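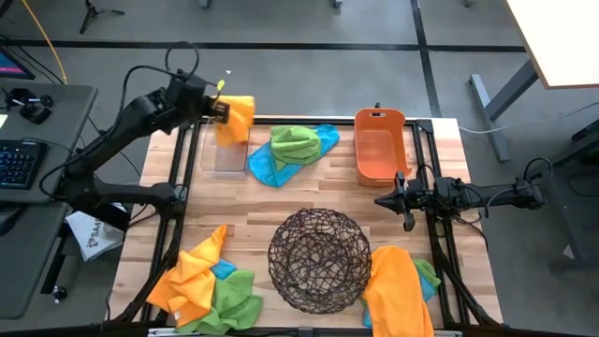 *Poste bi-bras Grumudia, exercice de tri de chiffons microfibres. Bras gauche en prise, bras droit côté panier orange.*

**Fiche de contrôle avant achat : kit Grumudia**
N° de fiche : 1461
Site : Graratstead
Contrôle : Paula Filip, 19 août
Notation : C (conforme), R (réserve), NC (non conforme)

## Structure et fixations

- [x] Plateau bois encadré de profilés aluminium noirs : **C**. Pas de jeu à la main.
- [x] Serrage des embases : **C**. Repris au couple de la notice.
- [ ] Angles des profilés : **R**. Embouts de protection à demander à Madel.

## Bras et pinces

- [x] Tenue de la pince gauche sur chiffon : **C**. Essai maintenu 26 secondes au-dessus du bac transparent, pas de glissement.
- [x] Pince droite, ouverture et fermeture : **C**. 10 cycles.
- [ ] Câbles des bras : **R**. Ils forment une boucle au-dessus des articulations. Ajouter 2 colliers par bras et refaire le test en amplitude maximale.
- [ ] Étiquette jaune de la pince gauche : **R**. Dépasse sur le dessus. Signification absente de la notice de juin.

## Commande et arrêt

- [x] Clavier et manette accessibles depuis le bureau voisin : **C**.
- [ ] Arrêt d'urgence : **NC**. Le boîtier prévu au devis n'est pas livré. Bloquant.

## Abords

- [ ] Câble jaune au sol : **NC**. Passe-câble à poser avant toute démonstration.
- [ ] Câble blanc au sol, côté table blanche : **R**. Même traitement.
- [ ] Sac accroché sous le bureau, près de l'embase gauche : **R**. À retirer.

## Avis

Achat suspendu jusqu'à réception du boîtier d'arrêt. Vlad relance Madel pour le délai et le prix des embouts. Nouvelle visite à prévoir, limitée aux points R et NC.

P. Filip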